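Filurcombe Allotment Assoc. - minutes, March meeting

Started 7:05, quorum ok. Feb minutes passed, no changes.

1. Water
Standpipe by the lower gate still leaking. Dadanby quoted 3,705 for new pipe run, too much. Get second quote from Sketari before Friday.

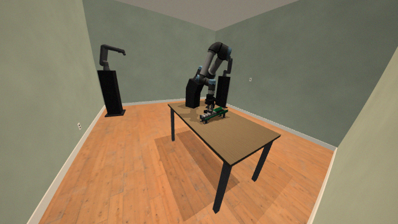
2. Rents
Half plots stay at 50. Full plots go up 5, to 70. Carried, one against. Letters out with the seed order froms.

Compost delivery next. Nasution can drop at top gate only, lorry wont make the turn by the sheds. 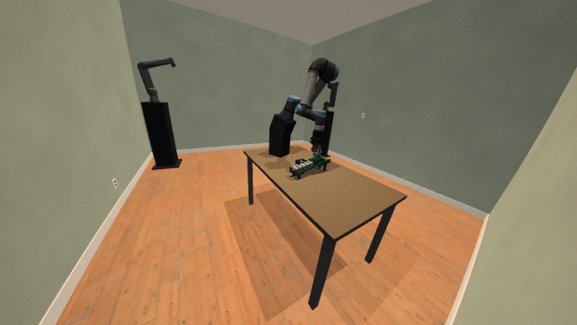 Barrows to be left at top gate that morning, chains off. Bags by the hedge, not on the path pls.

3. AOB
Bonfires. Complaints again from the houses. Proposal: none before 6 pm, April to September.

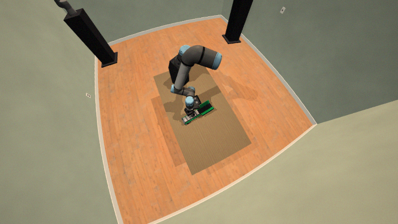 One member said 6 was too late for anyone with kids and asked for 5. Vote put off to next meeting.

Closed 8:20.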